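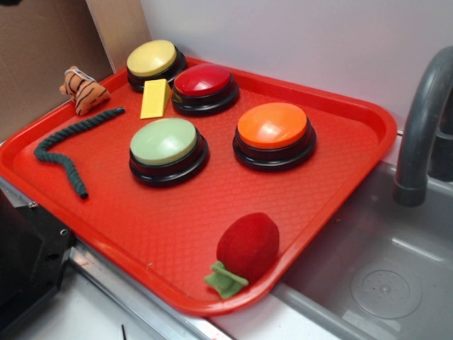 Okay. Water, clicker, breathe. Phone on silent, and put it in the bag this time, not face down on the lectern where I can hear it buzz.

Slot is right after lunch, so they'll be sleepy. Start with the noise question before I even say my name: "Who here can tell me the most pressed button in your playroom?" Wait. Really wait. Somebody from a nursery always shouts "the one that makes the cow sound."

## Hello and why I'm here

- I set up play corners for the Hostcombe toy library. Been doing it long enough that I dream in primary colors.
- The talk is called "Four Buttons on a Tray." It's a small subject and I'm going to stay small, I promise!
- If you want big theory, the afternoon session next door is great and I won't be hurt. (Smile here. I would be a tiny bit hurt.)
- Handout is on the chairs. The one with the coffee ring is mine, please don't take it.

## The tray comes first

I always begin with the tray, and people look at me funny. But think about what a tray does for a three-year-old. It says: the game lives in this space. Stuff that falls off can come back. You don't have to explain the edges of the activity because there's a raised rim right there doing it for you.

Ours is red, with a textured floor. I went back and forth on this. A plain white one is easier on the eye and I still sort of want one. The red one has been through the Wamosmont playgroup and two summers of the library van, and it has never cracked, so the red one stays.

Say the bit about color out loud, it's important: a deep red button on a red tray is HARD. Look from straight overhead and the cap nearly melts into the background. Grown-ups hear that and want to swap the tray. I like it. The kids who are learning to look have something to look for, and the dark base gives them a clue. If you work with children who have low vision, though, go for contrast and don't copy me. Ask the family, ask the vision teacher, try a few.

(Slow down. I always rush this part.)

## The buttons

Four of them, round, with fat glossy caps you can hit with a whole palm. Some points to get through:

- Big caps matter more than clever sounds. If a child needs one careful fingertip to make it go, half my kids are out of the game.
- Mix your colors so that some are easy to tell apart and some are close cousins. Red and orange make a good argument. So do the pale green and the yellow one, which under some lights looks plenty green itself. I've had a child tell me very firmly that it was "lime," and we went with lime.
- Leave space between them. Little arms come in sideways.
- Don't line them up! In a row, kids just run along pressing like a piano. Scatter them and they have to choose.

Quick story if there's time: the morning at Wamosmont when I put the buttons out with nothing recorded on them at all. I'd forgotten. Up to 10 children at that table and they pressed those silent buttons for ages, making the noises themselves. Best session all spring. I went home and rewrote half my plans.

If they laugh, leave it there. If they don't, move along quickly.

## The odd things in between

This is my favorite section, so watch the clock.

A tray of buttons by itself is a bit of a science test. Add a few things that have no business being there and it turns into a story. What I like to have to hand:

- A little plush tiger. He goes up on the rim, in the corner, and he is usually in charge.
- A plush strawberry with a green leaf cap. Soft against all that hard plastic, good for hands that need a break.
- A small yellow block shaped like a slice of cheese. Everybody wants the cheese. I can't explain the cheese.
- A piece of twisted rope, dark, a bit frayed at the tip. It's a river, a snake, a road, a tail that fell off.

Then you ask one question and zip your mouth shut. "Which button does the tiger want?" One question. I used to ask six and answer most of them myself.

And move things about between rounds. Slide the cheese over so it's leaning on a button. Turn the whole tray if you can. The same four colors in a new arrangement is a new game to a small person, and it costs you 2 seconds. 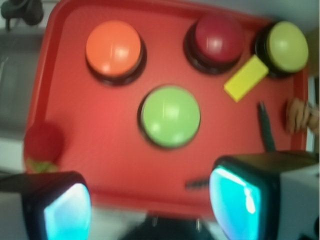 ## Where it lives

I park the tray on the counter next to the toy sink. People ask why it isn't on the carpet. A few thoughts, pick two, skip the rest if we're running late:

- Standing up to play is a nice change. Kids shift their weight, lean, wander off, come back.
- The sink gives them somewhere to go. Strawberry gets washed. Tiger gets washed (he's not keen). Then it's back to the buttons to announce that washing is done.
- A plain white wall behind helps. I took down a very cheerful alphabet poster to get ours and I don't miss it.
- Check the height. If chins are level with the counter, get a step or lower the whole thing.

No real water. I should say that clearly, someone tried it after the Clillaritz talk and wrote me a very sad email.

## Money slide

Don't apologize for having a money slide!

The full Etim play corner, with the kitchen, came to 600 dollars, and that was a grant. The tray activity on its own was 60, and most of that went on buttons. Rope was from the shed. If all you can manage is buttons and a tray, start there and raid the soft toy box for the others.

Somebody will ask about batteries. Answer: screwdriver in the lid of the storage box, tied on with string. Untied screwdrivers vanish.

## Try it at your table

Each table gets a tray. Give them 10 minutes.

1. Put the buttons down any way you like, no rows.
2. Add one soft thing and one hard thing.
3. Swap places with a neighbor and play theirs without being told the rules.
4. Come back and tell me what they did that you didn't expect.

Walk around while they do it. Don't hover by the table that's going well. Go see the quiet one at the back.

## Last bits

- Take three comments, repeat each into the mic.
- Mention the loan shelf: trays go out for a month, ropes and tigers included, and yes, you may keep them over the holidays if you ask.
- Collect the trays BEFORE saying thank you or they'll be stacked under coats.
- Count the cheese back in.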